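Keeping the Tavley arm in order

The arm at our Tavley site has now made 2,014 drawer cycles, so on 7th August we gave it a full service. The gripper fingers got new pads and the wrist screws were tightened again. The cable took the most time. When the wrist turns past 90 degrees, a short cable pulls on the connector, and in spring this cost us one connector. Now we leave a long loop beside the arm and check it every 800 cycles. Please do not tie the loop closer, even if it looks untidy. After each check, run 5 slow cycles over the open drawer before you go back to normal speed.
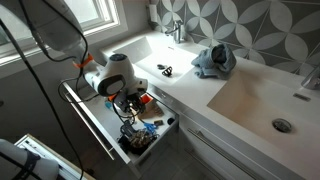

Zoia Boiko asks that the cycle number is also written in the log each time, as the counter goes back to zero when the controller is updated.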